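Zanura
README

Zanura loads CSV and JSON exports into a shared query store so a small team can run SQL on them without setting up a server. It was split out of the Grodholm reporting tools in September and now has its own release cycle.

Requirements
Python 3.10 or later
6 GB of free disk space for the default cache

Setup
Copy settings.sample to settings.local and fill in the project name. Run zanura init, then zanura load with the path to your export folder.

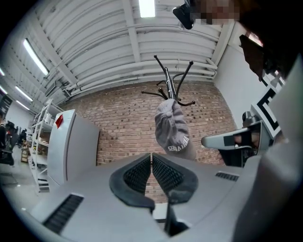
Column types are guessed from the first 163 rows of each file. If a column is mixed, it is stored as text. To set a type yourself, add it to the types section of the settings file and load again.

Limits
A single query can join up to 16 tables. Queries stop after 57 seconds unless you pass the --long option. Nested JSON is flattened one level only.
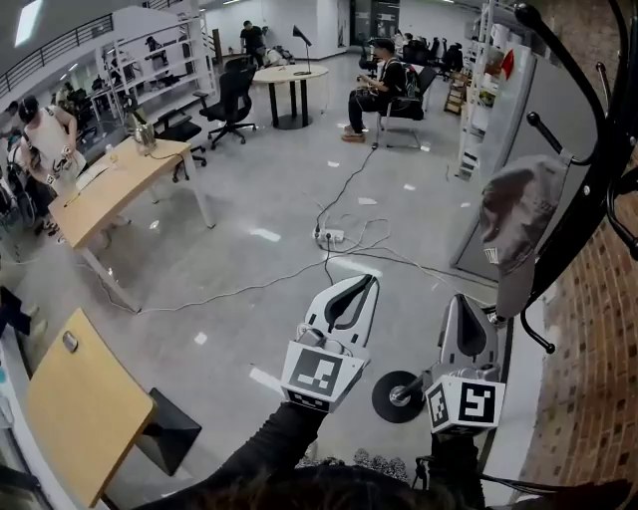 Coat rack with a gray cap, next to the brick wall.

Known issues
Dates with two-digit years are read as text.
The Hadgu connector drops empty columns.

Maintainers
Nkechi Babalola (loader, types)
Orvokki Huttunen (query layer, docs)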